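Clostum Panel Layout 2 for classroom comics: a review

July 2018

Clostum Panel Layout 2 is a desktop page-layout program for comics. It handles panel grids, gutters, balloons and lettering, and very little else. I teach a visual narrative elective to senior secondary students and used the program for one full term, on 11 school machines and my own laptop. The notes below apply to the education licence. The single-user licence adds colour separation, which I have not tested.

Installation is uneventful. The program wants a local scratch folder and will not accept a network drive for this purpose, so anyone on a managed system should speak to IT first. Student files can be saved to the network without trouble. Start-up on our older machines is slow, and opening a file with many embedded scans is slower again.

The panel tool is the best part of the package. A page begins as a single live area, and each cut divides it horizontally, vertically or on an angle. Gutter width is set once for the document and can be overridden per cut. When a cut is moved, adjoining panels are resized and the artwork in them stays at its original scale, masked to the new border. Earlier versions rescaled the artwork, which wrecked line weights. The new behaviour can be switched off under Page Defaults, though I can't think of a reason to do so.

Students in my class draw on paper and scan at 300 dpi. The import dialogue has a threshold slider for line art and a separate control for removing blue pencil. The second works well with the usual non-photo blue and poorly with anything approaching violet. Greyscale wash survives import if the threshold is left off. Colour backgrounds, including photographs and rendered stills, come in as ordinary placed images and can be cropped to any panel shape, angled ones included.
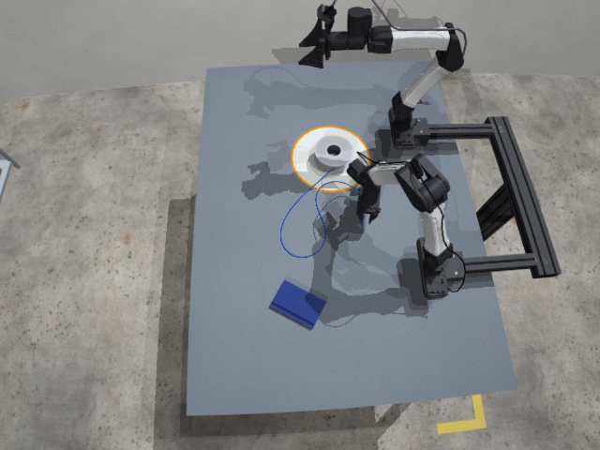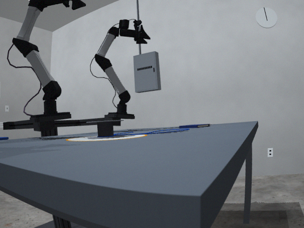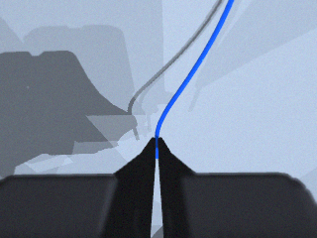

Lettering is less satisfactory. Balloons are vector objects with an attached tail, and the tail can be bent at one point only. Joined balloons are possible, but the join is lost if either balloon is moved to a different panel. Text reflows to fit the balloon in a diamond pattern by default. That is correct practice for comics, yet the algorithm hyphenates freely and has no setting to stop it. My students ended up inserting line breaks by hand. Two lettering fonts are supplied: Kilska, a clean upper-case face with a proper crossbar I for the pronoun, and Skostville, a rounder face that fills in at small sizes. Use Kilska.

Sound effects have their own tool, with warp and outline settings. It is adequate. The students who cared about sound effects drew them, and the results were better.

The licence includes a printed workbook by Helge Sæther, translated into English for this edition. It is a serious piece of work – the chapter on page turns is clearer than most of what I have on the shelf – but the exercises assume a double period and a class that already thumbnails. I cut the sequence from 11 exercises to five. The sample script, Vigfúsdóttir, is a short story about a lighthouse keeper's daughter. It breaks down neatly into four pages and gave the class a common text to compare. No two students placed the reveal in the same panel.

Export covers PDF, PNG and a booklet format with imposed pages for folding and stapling. Check the booklet setting before printing a class set. Creep allowance is on by default and is calculated for a heavier stock than the ordinary photocopy paper we use, so the inner pages came out trimmed too tightly. Setting it to zero fixed this.

Autosave needs attention. It writes to the scratch folder only, at an interval of five minutes, and the recovery file is deleted at log-out. On shared machines this means a crash followed by a restart loses the work. One group lost most of a page this way in November and saved manually from then on.

For page construction I would recommend the program over the general layout software we had before. For lettering I would not, and I now have the stronger students export their pages without text and letter them elsewhere. The licence is up for renewal at the end of the school year and I have asked for it to be kept.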